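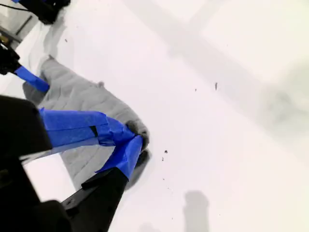

Gray quilted fabric, gripped at a fold.

Search this site... Go

DINOSAUR FOOTPRINTS: HOW DO YOU TURN MUD INTO ROCK?

Bones get all the attention. Footprints are fossils too! Scientists call them trace fossils. A trace is something an animal left behind while it was alive. Footprints, burrows, nests, bite marks, even poop.

One dinosaur had one skeleton. But think how many steps it took in its life. Thousands and thousands. Most got washed away by the next rain. A few didn't.

What you need for a good footprint:

Mud that's just right. Too soupy and the hole fills back in. Too dry and the foot barely makes a dent. Try it yourself next time you're at a beach. Walk from the dry sand down to the water and look back.

Time to dry. A few sunny days, the mud gets hard. Sometimes it cracks, and you can find the cracks in the rock next to the prints.

A cover. Sand or more mud gets washed in gently on top and fills the print. Then more on top of that. And more.

Then a very, very long wait. The weight squeezes the mud, water carries minerals in, and the whole pile turns to stone.

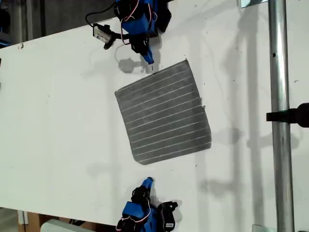 Layers are how a track hunter finds the right place to look. Every flood put down a new sheet of mud or sand, and the sheets aren't all the same color. So when a river cuts through the rock and you see it from the side, it looks striped. Look at the towel in the photo, the dark gray one with the thin white stripes. Pretend it's a cliff. Each white stripe could be a layer of sand, each dark part a layer of mud, and a footprint might be hiding right where the two meet. Those are good places to split the rock because the layers come apart there. Real cliffs are messier. Layers get bent or tipped over or a chunk goes missing.

The Dilarthorpe tracks

At Dilarthorpe there is an old quarry floor with 288 footprints on it. They are around 200 million years old. Most have three toes. The longest line of prints, made by one animal walking, is 102 feet. It goes nearly straight and then turns left. Why? We dont know. Maybe water. Maybe it just felt like it.

Ka-ming Kao made the map of the tracks, lying on a board so as not to scratch anything. Best time to see them is early in the morning or just before sunset, when the sun is low and the prints fill up with shadow. At noon you can walk right past them.
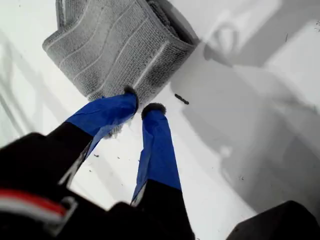 Page last changed: September

What can a footprint tell us?

How big. A longer foot usually means a taller animal. Measure the foot, times it by four, and you get a rough guess at how high the hip was.

How fast. Measure from one print to the next one made by the SAME foot. Thats a stride. One of the Dilarthorpe animals had a stride of 76 inches. Short strides, walking. Long strides compared to the leg, running.

Who was together. Lots of tracks going the same way might mean a group. Or they all used the same shoreline on differnt days. Hard to say.

What a footprint can't tell us: exactly which kind of dinosaur. Unless the animal died in its tracks, and that almost never happens. So footprints get their own names, seperate from the bones.

Words to know
Trackway: a line of prints made by one animal.
Natural cast: the filling of a print, turned to rock. It sticks out where the print goes in.
Underprint: a dent in the layer below the one the foot stepped on. Fuzzier edges.

Found one? Leave it there. Take a picture with a coin next to it for size and show a grownup, or a museum.

Contact the Plestmont Fossil Pages | Copyright Plestmont Fossil Pages | Back to top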